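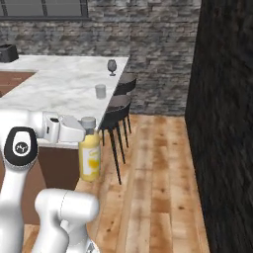

A yellow bottle at the edge of the kitchen island, with the white arm alongside.

Tiltley Town Football Club is a non-league side from the market town of Tiltley, and I should say straight away that I've been going since I was nine, so you're getting the history from somebody who has stood in the rain for most of it. The club plays in amber and black, and is known to everyone as the Lamplighters, after the gas works that used to stand behind the far goal.

Origins

The club grew out of a works team and a chapel team who shared a pitch and couldn't stand each other. They merged after a bad winter left both of them short of players, and the first few seasons were spent in the local league, mostly losing. The old minute book (I've held it, it smells dreadful) has more in it about who should wash the shirts than about any of the matches.

The ground

Home games are at Plosow Lane, which holds 3,000 if you believe the safety certificate. There are 300 seats, all in the main stand, and I'd avoid the front row as the roof doesn't reach that far. The opposite side is a grass bank with a few concrete steps set into it – the Cinders, as we call it – and that's where the singing comes from. The pitch slopes towards the river end and visiting managers have moaned about it for as long as I can remember. The record crowd is 596 for a league match, though a good few more squeezed in for the cup tie I'll come to in a minute.

The cup run

Every small club has one season it never shuts up about and this is ours! Tiltley came through four qualifying rounds, two of them after replays, and were drawn at home to Promunside, who were three divisions above us at the time. We went behind early, equalised with a header that went in off somebody's back, and then won it with a free kick from so far out that half the Cinders had started walking round to the tea hut. I was one of them. I saw the net move and that was all I saw.

The next round was away and we lost five–nil, but 400 of us travelled and sang all the way through it.
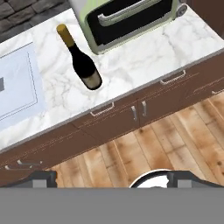 Dark bottle with a gold foil neck, marble countertop.

Rivalry with Plosow Rovers

Plosow Rovers play at the other end of the lane, near enough that you can hear their tannoy from our car park. The two clubs meet for the Tomar Cup each April, a pre-war trophy paid for by the old Tomar brewery and so badly dented that it won't stand up without a beer mat under it. Rovers have won it more often than we have. I don't want to talk about the year of the own goals.

Recent years

Relegation came as a shock after such a long spell in the same division, and for a while the club was training on a school field with borrowed goals. Things have picked up since. A women's team now plays at Plosow Lane on alternate weekends, the floodlights have been replaced (the old ones hummed) and the under-elevens are better to watch than the first team, if you ask me.

The main stand was still waiting for its new roof when I last updated this page in July 2023.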